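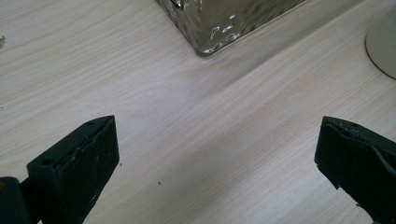
**Tabletop collection – planning and review**
February, started 2:05 pm, small room at Sornley
Chair: Rocío Toledo
Notes: Tadeo Vergara
Also on the call: two people from Figueroa (labeling), one from Wutden until 2:40

**1. Last meeting's notes**

Accepted with one fix. The note on wrist camera exposure should say "locked per session," not "locked per take." Tadeo to correct the shared copy.

**2. Where the count stands**

559 takes accepted against a target of 800 for the bottle and basket set. Another 100 are uploaded and waiting for review. Rocío asked that the waiting ones stay out of the weekly total until Figueroa has gone through them. Agreed.

Wutden asked if the target could come down if the review goes well. Rocío said no. The held-out set comes out of the same 800 and is already small.

**3. Two-handed takes**

Long discussion. The task sheet says to pick up the bottle with either gripper and put it in the basket. People have been reading this in different ways. Some operators steady the bottle with the left and lift with the right, others leave the left gripper parked the whole time. Figueroa said this makes the start and end labels hard to agree on, and two labelers gave different start points on the same take more than once.

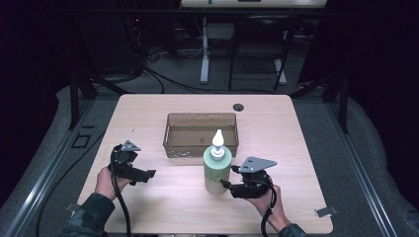

Decisions:

- Both grippers start open, one on each side of the bottle, and hold still for a full second before moving.
- The operator picks the lifting hand before the take and enters it in the log. The other hand may steady the bottle but doesn't lift.
- A take ends when both grippers are open and clear of the basket.
- Bottle position changes every five takes. Basket position changes every 20.

Tadeo raised the cables. If a cable gets pulled tight, the operator slows down and the motion looks wrong for the rest of the take. Rocío wants slack checked before each block. Takes with a visible tug get marked "cable" and are kept but not used for training until somebody has looked at them.

Old takes will not be relabeled for lifting hand unless Figueroa has time left at the end of the month.

**4. Finger wear**

The fingers are getting rough along the edges and the corners are chipped. Wutden asked if this matters for the model. Tadeo thinks light scuffs are fine – the fingers on the test arm won't be new either – but chipped tips could change how the bottle sits in the grip. No one had numbers on this.

Agreed to print two fresh pairs and run a short block with each, same operator and same positions, then compare slips. Worn pairs get bagged with a date and the take range they were used for. Tadeo will add a finger ID column to the log.

Wutden left the call.

**5. Empty takes**

The training run on the Firden machine closes the grippers on bare table more often than it should. Rocío thinks there are too few examples where the right move is to do nothing. We have 273 clips tagged "empty," but many of those are just the tail end of normal takes and start with the hands already pulling back.
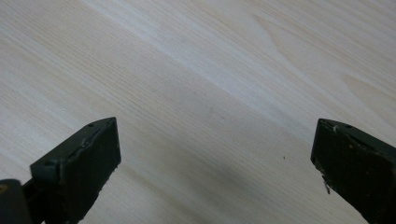
Proposal from Rocío: record proper empty takes as their own task. Grippers open, nothing between the fingers, slow pass over the table, no closing. Vary height and speed. Ten seconds each. Figueroa asked for a separate tag so these don't get mixed with the old clips. Tag will be "empty_pass".

Wipe the table before each block. Figueroa had a few specks labeled as objects by the auto tool and had to take them out by hand.

Open question: whether to include passes where an object can be seen by the wrist camera but is out of reach. Tadeo in favor, Rocío wants to see the first batch before deciding. Carried over.

**6. Actions**

- Rewrite task sheet with the item 3 rules – Rocío
- Lifting hand and finger ID columns in the log – Tadeo
- Print two pairs of fingers – Tadeo
- Review the waiting uploads – Figueroa
- Send slip counts from the finger comparison to Wutden – Tadeo, after the prints are in
- First batch of empty_pass takes – Rocío to find an operator

**7. Other**

Upload from the collection station is slow after 4 pm. Tadeo will move the sync to the evening and see if that helps.

Ended 3:10 pm.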